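Talk at Damside, 19/01/2019. Notes for Godelieve Hendriks, second part: setting the table.

Greet the people again after the coffee. Speak slowly, the room has echo.

Say first: I start always with the cloth, and the plates come later. A runner with stripes shows quickly if it lies crooked, so take time to pull it straight. Stripes in white and grey-brown are easy with white plates.

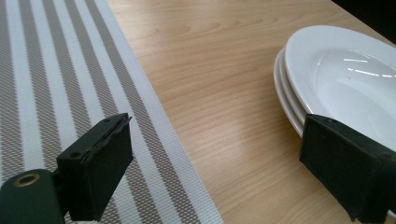 Must the plates stand on the runner?
They can stand on the bare table, next to it. I prefer this for a family meal, and the runner stays free for bread and water.

Then pass round the two samples from Corkard. Thank Albane Lemaire for the loan. Questions until the bell.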